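So the arm has been on bench four since January, and people keep asking me what it's like, usually with a face like I'm about to tell them I've been laid off. I haven't! I'm still at Punach, still on the 6:30 start, still eating my lunch in the car when it rains. But the job is different now and I've been meaning to write some of it down before I forget how it used to go.

Before, four of us did setup and checking on the slider rigs by hand. You put a piece in, you pushed the strip, you looked at it, you wrote it on the sheet, you did it again. 400 a shift on a good day. My thumb hated me. Zoila Carhuamaca (she trained me, back when we were still in the Kälin building) could do it while telling you the entire plot of a soap opera and never lose her place on the sheet. I could not.

Now the arm does the handling and I look after two benches. I lay everything out, watch the first 15 go through, then mostly leave it be unless the light goes amber. Our practice pieces are a funny mix of colors and I've gotten weirdly fond of them - the red disc especially. 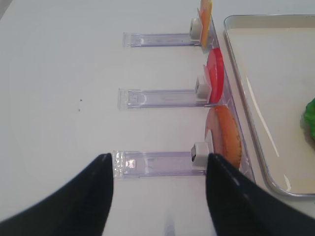
Bench four from the gripper's side, three strips and a piece at the end of each one. I want a cracker every time I look at the orange one in front.

What I didn't expect was how much of the day turned into talking. When the arm misses, somebody has to say why, and the guys at Bukex who wrote the software have never stood at our benches for a whole shift. So I'm on calls now, me, explaining what "a bit sticky" means to a very patient man named Unai Manzano. He asked me how sticky on a scale. I said Clurnau in August and he wrote it down.

The stuff I miss is small. We used to rotate every 29 minutes (no idea who picked that) and you'd end up next to somebody new and hear all the gossip. With two of us on the floor it's quieter. Zoila went over to packing and says she likes it, but she comes by on break and pokes at my layout.

And the money, because my sister asked - yes, I got a bump, 200 a month. I'd still like them to say out loud what happens when benches five and six get arms too. I've asked twice. The answer both times was that there'd be a meeting, so I'll let you know if there's a meeting.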